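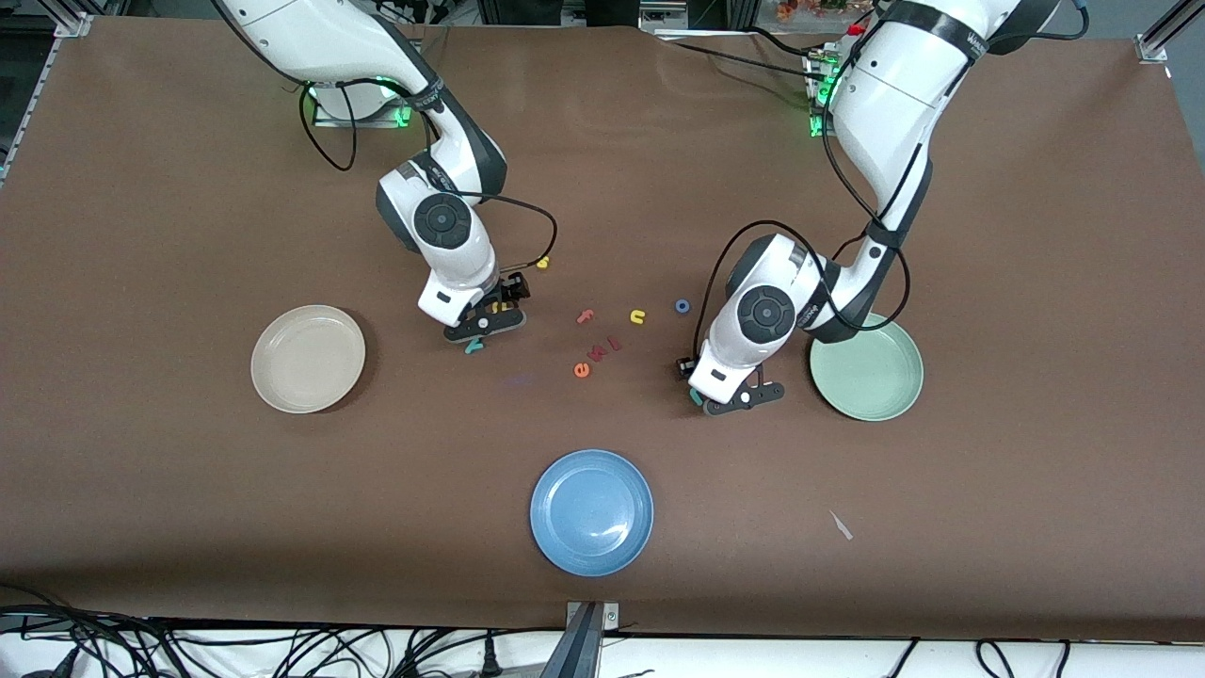

A two-armed robot at a table with foam letters and three plates.

Teleoperated demonstration is a method of teaching a robot a task in which a person controls its arms from a distance while the movements are recorded. It is distinguished from hand guiding, also called kinaesthetic teaching, in which the person takes hold of the arm and moves it directly.

Each recorded attempt is known as an episode. It usually combines joint positions, the opening of the grippers and views from one or more cameras. Sorting small objects onto plates is a common exercise, as it calls for accurate grasping and, where two arms are used, some coordination between them.

The Skustmont collection, issued in April by the Gikeo institute, holds 700 episodes, of which 400 use both arms. Episodes in which an object was dropped are kept and marked separately.

See also: Hand guiding; Imitation learning; Remote handling

Last edited Jul 10, 2025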